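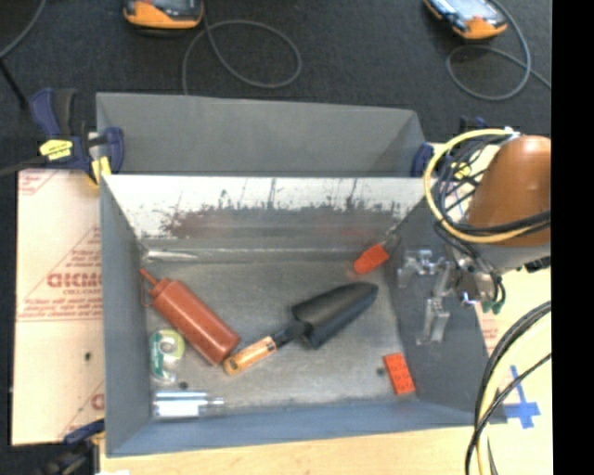
Bin picking at Forham: questions we get asked

Last updated: 2020-08-13

What is being collected?
Short recordings of an arm trying to pick things out of a metal bin. Each try is stored with the camera view, the arm's movements and a mark for success or failure. The learning system is trained on these.

Do failed picks get thrown away?
No. We keep them and label them. The only ones removed are those where the recording stopped early or a cable caught on the bin.

How many tries are there so far?
The first set, finished in March, has 4,000. A second set is under way and grows by 800 in a good week.

Why such odd objects?
We want shapes that have little in common. A squeeze bottle, a garden trowel and a toy brick each need a different grip. Shiny metal parts are in there too, as they are hard for the camera to read.

Can I send in objects?
Yes, if they fit in the bin and have no sharp edges. Please write first - the shelf at Clomton is nearly full. Nothing with liquid in it.

Why are the bins clamped?
The fingers push against the walls quite often, and a bin that shifts spoils every recording after it. Check the clamps before each session.

Who does the labelling?
Danai Manolakis and Krum Ionescu. Each goes through the tries separately and they compare afterwards. Where they differ, Efthymia Kouris decides.

Does the bin need to be clean?
Not spotless. Scuffs on the walls are fine and we leave them. Wipe out grit and loose tape.

Can I use the data?
The first set is open to partner groups. Ask for the Pimley form and allow 22 days for a reply. The second set is not ready to share.

3 comments | 11 shares

Contact: Orestis Spanos, Forham bin picking group | © 2020 Forham | Back to top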